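3.2 Ablageflächen und Gegenstände am gemeinsam genutzten Tisch

Für die zweite Teilstudie wurde der Arbeitstisch im Raum Hekdale herangezogen. Gefragt war, welche Gegenstände auf einer gemeinsam genutzten Fläche liegen bleiben und an welchen Stellen Nutzerinnen und Nutzer sie nach einer Unterbrechung wieder suchen. Die Einteilung in Rand-, Mittel- und Nebenzone folgt Abschnitt 2.4. Als Randzone gilt jeder Bereich, der von mindestens einer Tischkante aus ohne Vorbeugen erreichbar ist.

In den Protokollen finden sich 103 Ablagevorgänge. Davon entfallen 66 auf die Randzone, der Rest verteilt sich auf die Mitte und auf Flächen neben dem Tisch. Flache Behälter wurden dabei gesondert kodiert, da sie selbst wieder als Ablage dienen können. Ein Tablett mit erhöhtem Rand zählt demnach als Gegenstand und zugleich als Unterzone. Abbildung 2 zeigt die Tischplatte mit einem solchen Tablett und einer Tastatur.
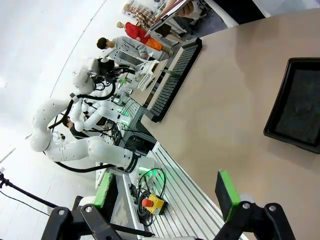 Korkor Baidoo, Erick Mfinanga und Zsófia Pap
Arbeitsgruppe Raum und Ordnung, Nirnitholm

Abbildung 2: Beige Tischplatte mit schwarzem Tablett und schwarzer Tastatur nahe der Kante; abseits der Platte ein weißer Drahtkorb.

Die Tastatur liegt in Längsrichtung der Tischkante und damit in der Randzone. In der Kodierung wurde diese Lage als »kantenparallel« erfasst. Bei dem Tablett ist für die Zuordnung die Stelle auf der Platte maßgeblich, der Inhalt wurde in einer eigenen Spalte geführt. Der Drahtkorb steht auf einer hellen Fläche außerhalb der Tischplatte und fällt in die Nebenzone. Kleinteile, die bei einem größeren Gegenstand liegen, wurden mit diesem zusammen kodiert - das betrifft auch das kleine Objekt mit grüner Spitze an der Tastatur.

Im Gespräch gaben die Befragten an, Tastaturen eher zu verschieben als wegzuräumen. Naomi Chege, die den Raum im Dezember mit eingerichtet hatte, nannte als üblichen Platz die vom Eingang entfernte Längsseite. Feste Stellplätze waren nicht markiert. Für Tabletts wurde kein fester Platz genannt, mehrere Befragte beschrieben sie als etwas, das »mitwandert«.

Zwei Einschränkungen sind zu beachten. Die Zonengrenzen wurden nach Augenmaß bestimmt, und bei Gegenständen über einer Grenze entschied der größere Flächenanteil. Strittige Fälle wurden von Oduor Kimaro ein zweites Mal kodiert, bei bleibender Abweichung galt die Zweitkodierung. Der Vergleich mit dem Raum Ogola, dessen Tisch keine Nebenzone hat, folgt in Abschnitt 3.3.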